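Support ticket – Storkari simulation suite
Subject: Living room demos, arm drifting off the rod between replay and recording
Raised by: Lena Dudek
Status: Resolved, with one item left open
Component: Demonstration recorder / replay checker

Original message

Hello all, and sorry in advance for the length of this one. I've been putting off writing it because I kept thinking I was one setting away from sorting it out myself, and I'm now fairly sure I'm not.

We're gathering examples for the Olter policy in the simulated living room, the one with the beige couch and the dining table at the back. The plan for August was 100 clean demonstrations of the arm working with loose household things on and near the couch. I drive the arm by hand from the controller, the recorder saves the joint positions and the gripper command, and afterwards the replay checker runs each one again from the saved start state. If the replay matches, it goes into the training set. If it doesn't, it goes into the reject folder and I have a biscuit and try again.

The trouble is that the reject folder is filling up much faster than I'd like. Out of the last batch, 39 demonstrations failed the check, and nearly all of them were ones where the gripper is holding the black rod with the navy block on top. Other objects seem to be fine. The recording looks lovely while I'm making it – the grasp closes, the rod comes up, everything hangs together – and then in the replay the rod sits at a different angle in the fingers and the checker throws it out.

What I've tried so far:

Restarted the simulator between every recording. No difference that I could see.
Slowed my own driving right down, in case I was jerking the controller. It made the demos longer and me crosser, but the failures carried on.
Turned shadows off, on a colleague's suggestion. I didn't expect it to help and it didn't, so I've turned them back on, as the policy is meant to learn from the camera views with shadows in.
Deleted the recorder cache. I lost my saved controller layout doing this, so please could somebody put a warning on that button!

I'm on the current Storkari build with the Prenum physics plug-in. Logs are attached to the ticket. I'd be ever so grateful for a pointer.

Lena

Reply from support

Hello Lena, thank you for such a thorough write-up, it really does save time. And noted about the cache button, I've raised that separately.

Could you pause one of the rod demonstrations after the grasp has closed and send us a still from the side camera? Please also let us know which episode it comes from, so we can match it up with the contact log. One more small thing: when you reset the room, do you use the full reset or the quick one?

Reply from Lena

Of course. It's from episode 381, paused with the rod in the gripper over the couch. I always use the quick reset, as the full one reloads all the furniture and I'm impatient by the middle of the afternoon.
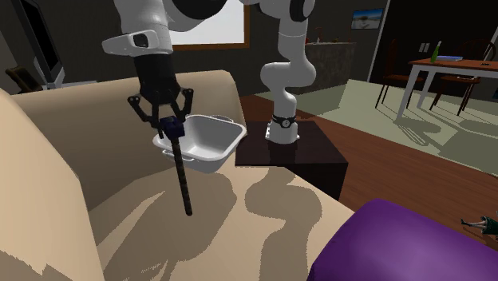
Episode 381, side camera, paused: rod held in the gripper, white basin behind it on the couch.

I've been looking at it for a while now, and I wonder about the basin. It's tilted a bit where it rests against the back and arm of the couch, and from this view the rod passes right in front of it. I can't tell from the still whether the two are touching or only lined up. Could the basin be nudging the rod on the way past? I don't remember feeling anything through the controller, but then the feedback on mine is rather faint.

Reply from support

That's a good thought, and it was ours too, so we went to the contact log. The log for 381 does show a contact between the rod and the rim of the basin, very light, a little before the point where you paused. It lasts for 8 physics steps and then it's gone. You wouldn't have felt it.

By itself that wouldn't matter. A brush against a rim ought to replay the same way every time. What spoils it is the quick reset. It puts objects back in their saved positions but doesn't clear their leftover motion, so the basin begins each recording with a tiny bit of sliding in it. The replay checker always does a full reset, and there the basin is at rest. The brush lands differently, the rod turns in the fingers, and the check fails.

Could you please try the following:

1. In the recorder settings, change Reset type from Quick to Full.
2. Set Settle time to one second, so that everything has come to rest before recording starts.
3. Record a handful of rod demonstrations and run them through the checker.
4. Keep the basin where it is for now. We'd like to see whether the fix holds with it in the way.

Please don't delete the rejects. Our Valdebenito tool can add the leftover motion back into the start state, and we may be able to rescue a good few of them.

Reply from Lena

Well, I'm delighted! I changed both settings, made myself a cup of tea while the furniture loaded, and recorded a fresh set with the rod. Every one of them passed the checker. I drove a couple of them quite badly on purpose, knocking the rod into the basin harder than I normally would, and those replayed faithfully too, clumsiness and all. I've marked them so they don't end up teaching Olter my bad habits.

I'm a bit sheepish about the quick reset, I must say, though I do think the tooltip could mention the leftover motion. It only says "faster".

The rejects are all still in the folder, untouched, and I've given your team read access. No rush on those from my side. I can carry on with new recordings in the meantime.

Reply from support

Lovely news, thank you for testing it so carefully. The tooltip text will change in the next build, and we're looking at whether the quick reset can clear motion without slowing down much.

I'm closing the main issue and leaving the rescue of the rejected episodes open under the same ticket number. We'll post here when Valdebenito has been through the folder.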